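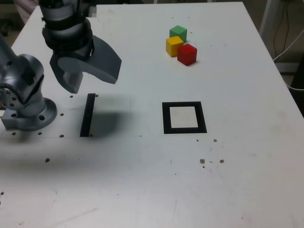 Do I need to write any program before I can try the arm with the cubes?
The Harero table kit comes with one ready routine called Cube Start, and you can run it from the control screen without writing a line. You only need to teach it the positions on your own table.

Section 6. First table set-up and Cube Start routine

6 min read
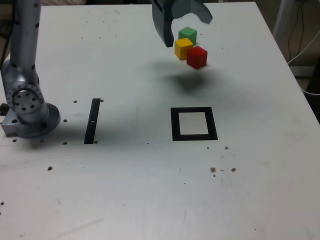 Reading time for this section: 6 minutes

6.1 What you need before you begin

Section 5 must be finished. The arm is bolted to the table, the cables are connected and the emergency stop was tested. If you received the kit from Ollier with the arm already mounted, do the stop test again anyway. Transport can loosen a plug.

Take out of the accessories tray:
- the three wooden cubes (red, yellow, green)
- the hex key for the base bolts
- the cleaning cloth
- the pendant, with its cable fully unrolled

The routine was written for the wooden cubes of the kit. Cubes of other sizes can be used later, see Section 9.

6.2 Preparing the table

1. Wipe the table with the dry cloth. Do not use water near the holes. Old brown stains around the holes do no harm and you do not have to remove them.

2. Check that the base bolts are tight. Turn each one with the hex key until it stops. Do not use an extension on the key.

3. Find the black square. This is the target area. The arm will put the cubes inside it at the end of the routine.

4. Find the narrow black strip, between the arm and the square. The routine uses it as the reference line. Nothing may stand on the strip while the arm is calibrating.

5. Place the three cubes close together on the far side of the square, with green at the back, yellow in front of it and a little to the left, and red at the right and nearest to the square. They may touch each other. Do not stack them.

Note: The colours have no meaning for the gripper. They are used by the control screen to show you which cube is the next one. If you exchange two cubes, the arm will still pick them, but the name on the screen will be wrong.

CAUTION: Loose cables must hang outside the table edge and not lie on the top. Pull on each cable lightly to see that it cannot slide back.

6.3 Moving the arm to the start position

1. Switch on the controller and wait until the screen shows READY.

2. Press HOLD TO MOVE on the pendant and keep it pressed. If you release it, the arm stops. This is correct.

3. Choose speed level 2. Higher levels are locked until the calibration is saved.

4. Choose START POSITION. The arm moves until the gripper is above the table, with the fingers pointing down.

5. Press OPEN. Look at the two fingers from the side. The gripper must be open and empty before you continue.

CAUTION: Keep your hands and sleeves off the table while HOLD TO MOVE is pressed. Other people in the room should also stay behind the table edge. The arm has no camera for people and does not know that you are there.

6.4 Calibrating on the strip

1. Choose CALIBRATE, then STRIP.

2. Lower the gripper with the down arrow until the gap between the finger tips and the table is 6 mm. Use the plastic gauge that comes with the pendant, and release HOLD TO MOVE before you put the gauge under the finger.

3. Take the gauge away. Bring the finger tip over the far end of the strip and press SAVE A.

4. Bring it over the near end and press SAVE B.

5. The screen shows a deviation value. If it is green, press ACCEPT. If it is orange, repeat from step 2. If it is orange again, the base bolts are probably not tight and you should go back to 6.2.

Note: The strip does not have to be parallel to the edge of the table. On many tables it is a little tilted. The controller calculates the angle from points A and B, so please do not turn the base to make it look straight.

6.5 Teaching the cube positions

1. Choose TEACH, then GREEN.

2. Move the gripper above the green cube, then down, until the cube is between the fingers. Go slowly for the last part. The yellow cube is very near and a finger can push it away.

3. Press CLOSE. The default gripping force is enough for wood. Do not increase it.

4. Press SAVE, then OPEN, and move straight up before you move to the side.

5. Repeat for YELLOW and RED.

If a cube moved while you were teaching, put it back by hand with HOLD TO MOVE released, and teach that cube again. The other saved positions stay in the memory.

6.6 Running Cube Start

1. Choose ROUTINES, then CUBE START, then DRY RUN. The arm makes all movements higher above the table and does not close the gripper. Watch one full dry run from beginning to end.

2. If the path looks right, choose RUN. One run with three cubes takes 40 seconds at the default speed.

3. After the run, the arm goes back to the start position and opens the gripper. Wait for READY before you touch the cubes.

4. For the next run, put the cubes back in the taught positions. You can mark them with pencil.

6.7 If something is not right

The gripper closes beside the cube.
The cube is not in its taught position. Put it back or teach it again.

The cube is placed partly outside the square.
Calibrate on the strip again. Also check that nobody has moved the table.

The screen shows FORCE LIMIT.
A finger has touched the table or a neighbour cube. Release HOLD TO MOVE, press UP, and teach the position a little higher.

The screen shows SERVICE DUE.
This message comes after 1000 runs. The arm still works, but the finger screws should be checked as described in Section 11.

6.8 Help

Set-up questions for Canada are answered by Lelska, our service partner. Please have the serial number from the controller ready. Spare cubes and finger pads are ordered with the form in Appendix B.

Text of this section: Sinéad Heffernan. Revised in December for the new pendant.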